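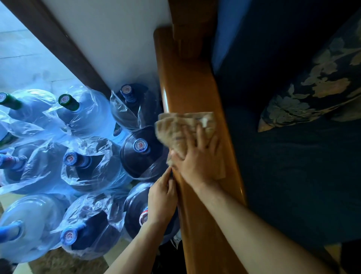
Riston House Residents, minutes of the September meeting
Held in the downstairs hall, 7:00 p.m.

1. Last month's minutes
Read and approved. One fix: the paste wax came from Plondetti, and we had written Prendov.

2. Stair rail
Great news here! The wooden rail is getting its wipe-down and polish, and everybody who has walked past it had something nice to say. The honey-brown color is lovely with a shine on it — several of us had forgotten the wood could look like that. We agreed to keep going with a soft cloth and plain water first, then a thin coat of wax, and to do the post at the top the same way. Three evenings should cover all the floors. The second-floor landing will go last so the Song family can get their new couch up.
Somebody asked about sanding the rough spot near the mailboxes. Agreed to try it by hand with fine paper and look again next month.

3. Drinking water
The big blue bottles are stacked on their sides next to the rail, and it's a tight squeeze for anyone cleaning there. Long and very cheerful talk about where else they could go. The closet under the stairs won. It needs a shelf, and two neighbors have offered lumber (thank you!!). Please leave the plastic bags on until you take your bottle upstairs.

4. Door frames
The dark brown frames would look terrific with the same treatment. Moved and passed, 9 in favor, 3 against. The no votes want the rail finished first, fair enough.

5. Other business
Hall light still buzzing. Prendov will be called again.

Meeting closed at 8:15 p.m. Cookies after.

Riston House Residents | Contact: leave a note in the hall box | Back to top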